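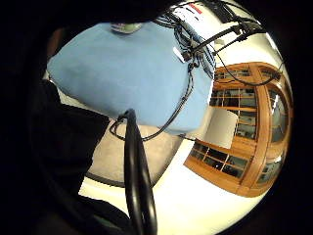 Product Review: Stastik Personal Alarm

The Stastik is a pocket-sized alarm intended for people who live alone and may need to summon help from a neighbor during a break-in or other emergency at home. The Pelupessy Crime Victim Assistance Office tested 14 units in April with residents enrolled in its home safety program. Ghazala Ghumman supervised the trial.

Operation

The alarm sounds when the user pulls a cord or holds the side button for two seconds. Participants with limited hand strength preferred the cord. One resident, whose hands are affected by arthritis, could not work the button at all. The siren was heard clearly in adjoining apartments, although it carried poorly between floors in older buildings.

Reliability

Of the 14 units, 13 worked throughout the trial. The remaining unit stopped responding after three days and was replaced by the supplier. Accidental activation was infrequent and occurred mainly when the alarm was carried with keys.

Limitations

The Stastik does not contact the police or record its location. The printed instructions are too small for many older readers, and the battery cover requires a screwdriver.

Recommendation

The Office considers the Stastik suitable for loan to clients who have a neighbor within hearing distance. Clients in detached homes should ask Tiruwork Tufa about monitored systems.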